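Unit 9: Hand-Held Grippers and Wrist-View Cameras
Course notes, Manipulation Laboratory
Instructor: Khadija Mahrous. Lab sections: Kavinda Khan, Kumudini Talukder.

9.1 Scope

Unit 8 ended with the parallel-jaw gripper as a component of a fixed arm: known base, known link lengths, joint encoders at every axis. These notes take the same gripper off the arm and put it in a person's hand. The fingers and the camera stay. The encoders above the wrist are gone, and the pose of the tool has to be recovered some other way. Most of the unit deals with what that costs and how to compare one hand-held tool with another.

Read the section on rigid transforms from Unit 3 again before the lab. Students who skip it lose most of the session to sign errors.

9.2 Frames and notation

We use four frames throughout.

W - world, fixed for the length of one recording
C - camera, origin at the optical center of the left lens if there are two
G - gripper, origin midway between the fingertips when closed, z along the fingers
O - object, used only for rigid objects

The transform from C to G is fixed by the mechanical design and is measured once per tool. Write it T_CG. The transform from W to C changes at every time step and comes from visual tracking. The gripper pose in the world is then the product of the two. Any error in T_CG is carried into every pose in every recording made with that tool, and no amount of further data removes it.

A small rotation error matters more than it first appears. With the fingertips at distance d from the camera, a rotation error of e radians displaces the fingertip estimate by d times e. Work out the case of d = 200 mm and e = 2 degrees before you come to the lab. Compare your answer with the thickness of a folded shirt edge.

9.3 Finger design

Compliant fingers bend under load. This is wanted for soft goods, where the finger should wrap slightly and spread the contact pressure. It also means that the G frame, defined with unloaded fingers, is no longer exactly where the fingertips are. For cloth we ignore this. For rigid parts with tight clearance we do not, and Unit 11 returns to the subject.

Points to record when you evaluate a finger set:

Maximum opening, measured at the tips
Deflection at the tip under a known side load
Tip thickness, since this decides whether the finger can get under a hem
Surface friction against cotton, fleece and quilted fabric
Color contrast against the expected background

The last item is often left out of comparisons. Finger position in the wrist view is commonly used to recover the opening width. If the fingers are the same color as the object, the segmentation fails at the moment of contact, when the width is most needed.

9.4 Camera placement

A wrist camera can look along the fingers, across them, or from behind and above. The view along the fingers gives the best sight of the target during approach and the worst sight of the contact point, which the fingers hide. Moving the camera back and up shows more of the surroundings and helps tracking, at the price of fewer pixels on the object.

Wide lenses are normal here. Calibrate with a fisheye model. A pinhole model with radial terms will fit the middle of the picture well enough and fail near the border, where much of the useful static background is found. Tracking depends on that background. When the tool is close to a bed or a table, the center of the view is filled by cloth that is about to move, and the fixed features are in the walls, windows and furniture behind it.
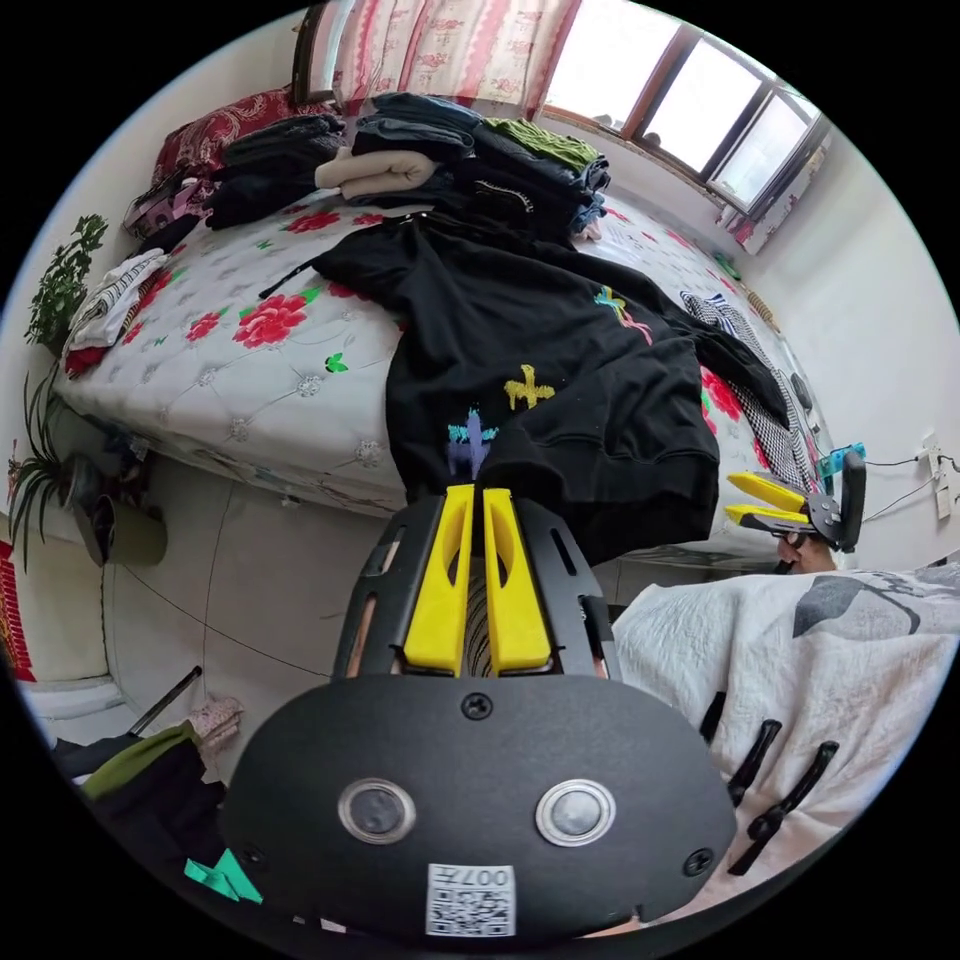

Tracking should be judged separately from grasping. A recording can show a clean grasp and still be useless if the estimated path jumps. For each run, plot the camera position against time and look for steps larger than the hand could have made in one sample interval. Plot the rotation as well. Kavinda Khan's script flags both, but it uses a single threshold and misses slow drift, so return the tool to the starting dock at the end of each run and report the closing error.

9.5 Lighting and exposure

Dark cloth in front of a bright window is the hardest common case. Automatic exposure lowers the gain for the window and the folds in the cloth disappear. Locked exposure keeps the folds and saturates the window, taking with it any features on the glass or the sill. Neither setting is right for all tasks. For the lab, lock the exposure on the cloth and rely on the rest of the room for tracking.

Two effects need to be kept apart in your report. Saturation removes features that were there. Motion blur smears features that are still there, and gets worse as exposure time goes up. If a run fails, state which of the two you believe was responsible and give the evidence.

9.6 Two-handed work

Folding needs two grippers. Each has its own camera and its own track, and the tracks must be placed in one world frame. There are two usual methods.

Shared map. One tool is moved through the room first to build a map. Both tools then localize in that map. Robust, but the map goes stale if furniture or large items are moved.

Mutual alignment. Both tools view a common marker board at the start and end of each run. Faster to set up. The alignment error shows up directly as an error in the distance between the hands.

The distance between the hands is the quantity to check. In a fold, both hands hold the same piece of cloth and that distance is bounded by the cloth. If the estimate says the grippers moved farther apart than the garment allows, the alignment is wrong.

Clock offset is the other source of trouble. At moderate hand speed, a delay of a few frames between the two streams gives an apparent position error that looks like bad alignment. It can be told apart by its behavior: an alignment error stays when the hands stop, and a clock error goes away.

9.7 Comparison protocol

The lab compares two tools, the Liltis and the Ristby. Both are parallel-jaw and both are used with the same garments. The Proltell controller is used for logging in each case, so differences in the log format are not a factor.

Step 1. Inspect the tool. Check the screws on the finger mount by hand. Write the tool number in the log.
Step 2. Calibrate the cameras. Keep the residuals.
Step 3. Measure T_CG with the pin fixture. Repeat with the tool removed and reseated. The spread between repeats is your uncertainty.
Step 4. Record 12 runs per tool of each task: pick from flat, pick from pile, single fold, hang.
Step 5. Change operator and repeat step 4.
Step 6. Compute closing error, grasp success and run time.

Alternate the tools between runs. If all runs with one tool are done first, operator practice will be counted as a property of the second tool. Last year's sections did it in blocks and the results could not be used.

Grasp success is defined as follows: the garment is lifted clear of the surface and held for 2 seconds without slipping from either finger. A grasp that takes up two layers when one was intended is recorded as a failure of type B. Drops are type A. Report the types separately. Thick fingers tend toward type B on stacked items and the combined rate hides this.

9.8 Garment selection

Use at least one item from each group.

Plain knit, light color
Heavy fleece, dark
Printed or checked cloth
Item with a cord or strap

Repeating patterns such as checks can cause false matches in the tracker. Cords catch between the fingers and the mount. Both belong in the test set, and neither should be removed after the fact if the numbers look poor.

The background counts as part of the setup. Results on a bare bench do not carry over well to rooms with furniture, bedding and plants. Chaminda Sultana's comparison from July used only the bench, and the ranking of the two tools changed when it was repeated in a furnished room. State the location of every run.

9.9 From recordings to an arm

The recorded gripper path is useful only if an arm can follow it. A person moves from the shoulder and hips and has a large, loosely bounded workspace. The Ginting arm in the lab does not. Before any training, pass each path through the inverse kinematics check from Unit 6 and discard the parts that are out of reach or exceed joint speed limits. Report the fraction discarded.

Mount the same fingers and the same camera on the arm, with the same T_CG. If a different bracket is used, the wrist view shifts and the policy is given pictures unlike the ones it was trained on. Mohammed-Awal Kyei keeps the bracket drawings. Ask him for the current revision.

9.10 Problems

1. Derive the fingertip position error for small errors in both the rotation and translation of T_CG. State which term dominates for the Ristby.

2. Two tracks have a constant clock offset. The hands move apart at constant speed, stop, and come together again. Sketch the error in the estimated distance between them.

3. A tool has a closing error that grows in proportion to run time. Name one cause in the sensor and one in the tracker, and describe a test that separates them.

4. Finger opening is estimated from the wrist view. Explain why the error is not uniform over the range of the jaw, and where it is largest.

Reports are submitted by section, with raw logs attached. Reports without calibration residuals are returned unread.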